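Kekel star Raíssa Seixas opens up about living with hearing loss

Raíssa Seixas has spent two seasons as the fast-talking detective on the streaming drama Kekel. On Tuesday, the actress told fans that she filmed most of it with very little hearing in her left ear.

Seixas, who was cast in the show at 23, said the hearing loss began when she was a teenager and got worse over time. She kept it from producers during her first season.

"I learned everyone's lines as well as mine," she said in an interview on the podcast Tekau. "If I couldn't hear my cue, I watched the other person's mouth. It worked until we had a night shoot in the rain, and then it didn't work at all."

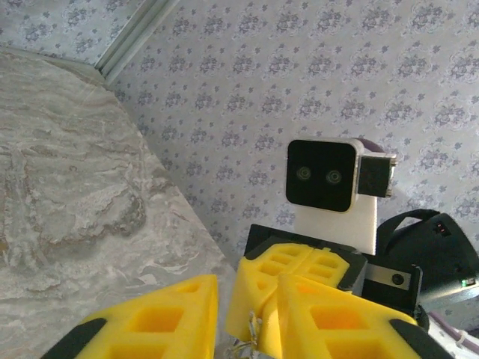

After that shoot, she told director Solomiia Stetsiuk, who moved several scenes around so that Seixas could stand with her right side toward the other actors. The crew also began using a small light off camera to signal her cues.

"She was worried I'd be angry," Stetsiuk said. "I was only sorry she'd done 6 episodes like that without telling me."

Seixas now wears a hearing aid on set and at home. She said she put off getting one for years - partly out of vanity, partly because she thought it would cost her roles. Her character will wear one too when the show returns in September. 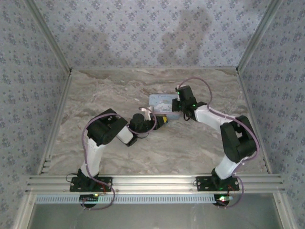
Co-star Xinyi Fu, who plays her partner on the series, said the cast has been taking sign language classes together on weekends. Fu called herself "the slowest student in the room" but said she can now get through a short conversation.

Seixas has also asked for captions at her public appearances. A fan event in Kisach last month, attended by 2,000 people, had live captions on both sides of the stage. She said she plans to ask for the same at the premiere.

She is not giving up other work, either. Seixas recently finished shooting Han, a family drama with Xiuying Fan, and is reading scripts for a comedy.

"I'm tired of being the serious one with the badge," she said. "I'd like to fall into a swimming pool or something."
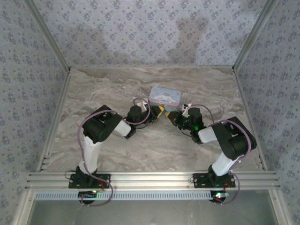
When does Kekel return?

The third season starts in September, with 6 new episodes released weekly. Jingyi Cai joins the cast as the city's new police chief.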